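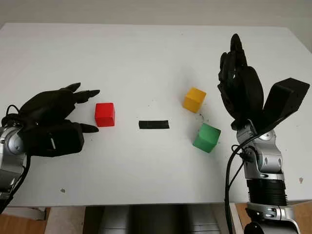 Stiranine Group for Tabletop Studies, Working Papers

Search papers Go

3.2 Laying out the cubes

We were delighted by how much there is to learn from three small wooden cubes on a white table. Each is a different color, and in the layout that opens this section the red one sits well apart from the other two, with a short strip of black tape lying flat in the open space between. The yellow cube is turned so that two of its sides show. A small turn like that changes which faces offer themselves to a grasp, and we found it a wonderfully rich thing to vary. We drew up 37 layouts and kept 31 of them for the comparison in Section 4.

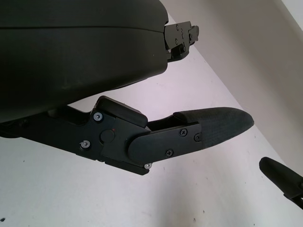 Figure 2. Textured fingertip, close view.

Spacing matters just as much. A cube with clear table on every side can be approached from anywhere, while a close neighbor rules out some of the best directions.
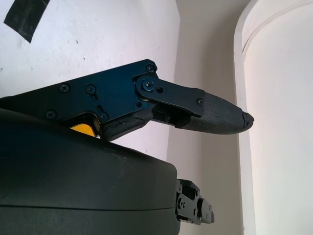

Drita Kneževič remarked on an early draft that spacing and turn should never be changed together, and that she would fix the gap first and rotate one cube at a time. We follow her order in Section 4.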